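Snack swap box number three is almost ready to go, and I am way too excited about it! A bunch of us in Lolstead mail each other boxes of treats from wherever we've been shopping, and this time it's my turn to pack. I went a little wild at the import store – 19 kinds of snacks, and I only meant to get ten. 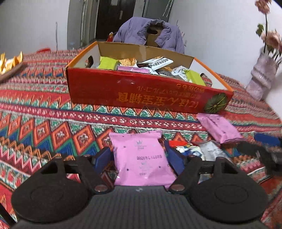
My rule for packing is flat things down the sides, crunchy things on top. I learned that after a bag of rice crackers showed up as rice powder (still tasty on yogurt, by the way). The pink packets are going in last, right under the lid, so that crinkly foil with the little crown is the first thing you see when you open up. I may keep one back for myself – we'll see how strong I am by tonight!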